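# My scar, my grandmother's sewing box, and other slow things

I wanted to write this already in spring, but I am a slow writer and in English I am slower. So now it is July 2020, my tea is cold, and I will try to finish before the neighbor starts again with his drill.

Some of you asked me after the last post why I disappeared for so long. The short answer is that I had an operation in November. It was a small one, on the belly, planned, and I am well. The long answer is this post, and it is mostly about waiting and about thread.

I should explain the thread first. My grandmother was a seamstress in Carnemberg. She worked for a shop called Kleinschmidt, which made coats, and when she stopped working there she took home a wooden box with everything in it that the shop did not want anymore. Needles stuck in a piece of felt, waxed thread on cardboard, buttons that had no brothers. When she died my mother took the box, and when my mother moved to a smaller apartment the box came to me. I did not open it for years. I am not a person who sews. I am a person who puts the trousers with the missing button at the back of the closet and buys other trousers.

In the hospital I shared the room with a woman named Corina Coman. She was older than me and much more patient, and she had with her a bag of mending. Real mending: socks, a pillowcase, a child's coat with a torn pocket. She told me she always brings mending to places where she must wait, because a phone makes the waiting longer and a needle makes it shorter. I was a little jealous of the bag. I had brought a thick novel and I read page 14 of it maybe five times.

On the second day she gave me a sock and a needle. I think she was tired of hearing me sigh.

I was terrible. The thread made knots where I did not ask for knots. Corina looked at my work, she cut it out with small scissors, and she gave me the sock again. She did not say anything unkind. She showed me that I was pulling too hard, so the cloth was gathering like a mouth that tastes lemon. You must let the two sides only meet, she said. They should touch, they should not fight.

When the surgeon, Dr. Ekpo, came in the evening for her round, I had the sock on my blanket. She picked it up and looked at it seriously, and then she told me almost the same thing as Corina. When students learn to close skin they also pull too hard at first. They are afraid that it will open again. Ayodele Ekpo is the kind of doctor who sits down on the chair when she talks to you, and I liked her very much for this. I asked her so many questions that evening. How deep, how many layers, why some threads disappear by themselves and some must be taken out. She answered all of them and then she said I should sleep.

I did not sleep. I lay there and thought about how skin is a cloth too, only one that repairs itself while you lie there and complain about the soup.

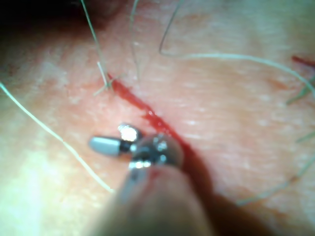
*A narrow red incision in close-up, with the tip of the instrument just over it. Maybe do not look while you are eating.*

At home I was not allowed to lift anything heavier than a full kettle. I am not good at this. I live alone on the fourth floor and I had to ask people to carry my groceries, which was for me harder than the operation. In my family we do not ask. My grandmother carried coal up the stairs until she was very old, and she told everybody about it.

So I sat, and after one week of sitting I opened the box.

The smell came out first. It was wax and metal and something like old soap. I found the felt with the needles, and a few of them were rusty, but most were good. I found a small order book from Kleinschmidt with her handwriting in it. One line says only "767, sleeves too long, again." I don't know if 767 was a customer or a coat. I have thought about this much more than is reasonable. Who was 767? Did he have short arms, or did somebody at the shop always measure him wrong? My mother doesn't know either. She says her mother never talked about the work, only about the stairs.

I started with the trousers from the back of the closet. Then a shirt. Then I bought a darning kit from Hellero, with a mushroom-shaped piece that you put inside the sock, and this I can recommend if you have no grandmother's box. The needles in it are too thick for fine wool, but for normal socks they are good. I tried also the thread from Mosovico that everybody writes about on the forums, and I was disappointed. It is beautiful on the spool and it splits when you look at it. Maybe I had a bad one. If somebody has better experience, write it in the comments, please.

For 90 days I mended something every day. It was not a plan at the beginning. It became a plan around the second week, when I noticed that I was sleeping better on the days with mending. I wrote everything down in the empty pages of the order book, under her lines, with my own complaints. "Gray sock, heel, too tight." "Blue sweater, elbow, not bad." I hope she would not be angry that I used her paper.

When I had no more things of my own, I asked the neighbors. This is how I finally met the people in my house after six years! The man with the drill gave me a work jacket with a hole as big as a plate. The family on the first floor gave me a stuffed rabbit with one ear, and the girl came every day after school to ask if he was awake already. I made the second ear from the lining of an old coat. It is longer than the first ear. She says he hears better on that side.

Then came March, and everyone knows what came in March. I sewed masks like many others did, and I will not write about this because you have read enough about masks. I only want to say that I was glad my hands knew already what to do.

Corina and I write letters now, on paper. She lives far from here, and the post is slow at the moment, so sometimes our letters cross each other and we answer questions that were not asked yet. In the last one she sent me a piece of her own darning, a small square in two colors of green, as a sample. I have put it in the box. Mine still gathers a little at one side.

My scar is fine, thank you to everyone who asked. It is pale now and not very straight, and in cold weather it itches. Dr. Ekpo said at the last check that it healed well and that I should stop touching it.

Next time I will write about the sweater elbow, with the steps, as I promised to two of you by email. I need first to find gray wool that is really gray. The one I ordered is purple.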